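Automation of Counter Work at the Stilham Site and Its Effect on Staff
Project report by Shalini Upadhyay and Torquil Tosh

1. Background

Cikel runs a packing counter at Stilham where staff put small goods into bags and boxes by hand. In July the firm began moving part of this work to an automatic arm supplied by Huden. The arm learns from recorded hand movements, so the job of some packers has changed from packing to recording. Our project looked at that change.

2. The recording task

Sessions were held at a table in a shared hall. The operator works seated, and the marker pattern must stay in view of the fixed camera.
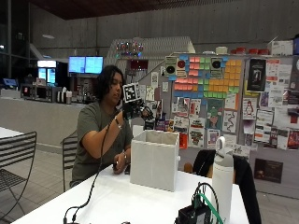
Fig. 1. Operator with the robotic hand and its marker, storage box on the table.

One session is 2 hours long. The target set by Cikel was 350 usable recordings per operator. A recording is rejected if the marker is lost or the cable pulls on the wrist. Operators told us that the pace was slower than packing but needed more attention.

3. View from the gripper

The second camera is on the tool. It has a very wide lens, and strong light on white surfaces removes detail, which lowers the share of usable recordings. 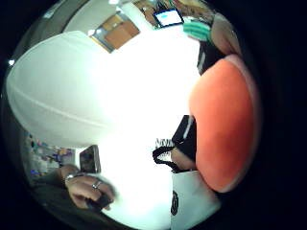
Fig. 2. Gripper camera view, with the center overexposed.

4. Changes for staff

Of the 2000 recordings we checked, 229 were rejected. Rejected work was not paid at the session rate until Pushpa Tripathi raised it with the shift lead. Packers now also label data, a task missing from their job descriptions. Glove fit was the most common complaint. 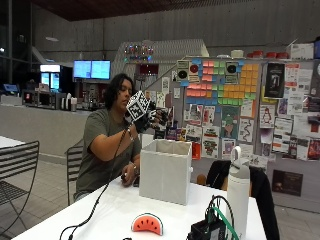
Vikas Tiwari objected to our draft on one point: the new tasks were called training, he said, but packers were teaching the machine and should be graded as instructors. We have kept his wording in the appendix.

Related reports
Shift Planning at Hegarty
Manual Lifting and Wrist Strain
Pay Grades After Automation

This site uses cookies. By continuing you accept our cookie policy.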